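Keep the planner boring

7/5/25

Every few months somebody on our team proposes throwing out the planner. The argument is always much the same. We have a policy that takes camera pictures in and puts joint targets out, it does well on the tasks we trained it on, and the old stack of perception, scene model, task planner and motion planner looks slow and fussy next to it. Why keep four things in working order when one will do?

I have been on both sides of this. I wrote a good part of the old stack at Bravon and I also spent most of last year training the policies that were meant to replace it. I now think we should keep the planner, and that we should put more work into it than we do. The policy should do less than it does today.

Start with what goes wrong. We run two-armed machines in furnished rooms, and we keep a log of every run that ends with a person pressing stop. I went through the log for one long test period. It had 1676 runs in it. I expected most of the stops to be bad grasps, and bad grasps were there, but they were not the bulk of it. The larger share were cases where each arm was doing something sensible on its own and the pair of them together were doing something silly. One arm would reach for the spot the other was about to pass through. One would wait for the other, which was also waiting. One would let go of a thing before there was anywhere to put it.

These are old problems. They were solved well enough years ago by people writing down which resource is held by whom and for how long. An arm is a resource. So is the space over a table. You do not need a network to learn that two hands cannot be in one place, and when a network does learn it, you have no way of checking how well it has learned it except by running it and watching.

The usual reply is that the written-down version is brittle. This is true of most of the ones I have seen, and of ours at one time. Our first scene model wanted a name and a pose for every object, and if it did not get both it refused to plan. Put a soft thing in front of it and it fell over. We called that a planning failure in the reports, which was unfair to the planner. It was a failure of what we had chosen to tell it.

When we rewrote the interface, in a tool we call Flokgate, we cut what the planner is allowed to ask for down to 4 things: is the hand full, can the hand be emptied here, is the other arm in the way, and has anything changed since I last asked. Perception has to answer each with yes, no or don't know. The don't know was the part we argued over longest. Several people felt that a perception module that says don't know is a perception module that is not finished. I would say the opposite. A module that cannot say it will give you a yes with a low score attached, and some hurried person will set a threshold, and six months later that threshold is the most important number in the system and there is no comment next to it in the code.

With those answers the planner got smaller. The part that decides what each arm does next is now 40 rules, down from a good many more, and a new starter can read it in an afternoon. When a run stops, we can print the rule that fired and the answers it was given. Most of the time the fault is plain from that alone. Compare this with our policy debugging, which mostly means replaying video and guessing.

Glass is the case I use when people visit and want to know why we bother. 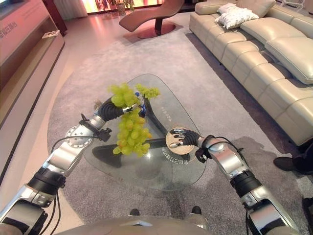
A depth camera will often tell you that a clear tabletop is not there at all, or is there in patches, and that the nearest solid thing is the base or the rug. If you trust it, the empty-hand question comes back wrong: the machine thinks it has to reach down to the floor to put something down, and the hand meets the glass on the way. Our learned policy got this right most of the time, I admit that freely. It had seen enough glass in training. But on the runs where it got it wrong, it got it wrong at full speed, and we had no place in the code where a person could write "if you are not sure there is a surface, go slowly until you touch one". In the planner that is a single rule. It took me less time to add than it has taken to write this paragraph.

Fruit is a similar story from the other side. Nobody sane wants to write rules for how a bunch of grapes swings when you lift it by the stem. The grip, the small corrections, how fast to move with something dangling: let the policy have all of that. It is better at it than I will ever be. What it should not be deciding is whether this is the moment to lift them, given what the other hand is up to.

There is a cost, and I don't want to hide it. The planner adds a delay, as each step waits for its answers. At the Pallon site this showed as a small pause before every handover, and people who watched the demo remarked on it. The Zhuravel demo, where we ran the policy end to end, looked a great deal smoother. It also needed 17 restarts in one day, but the visitors were not there for those.

I would take the pause. We can shorten it, too. Half of it comes from asking perception for things that have not changed, and the fix for that is on my list for July.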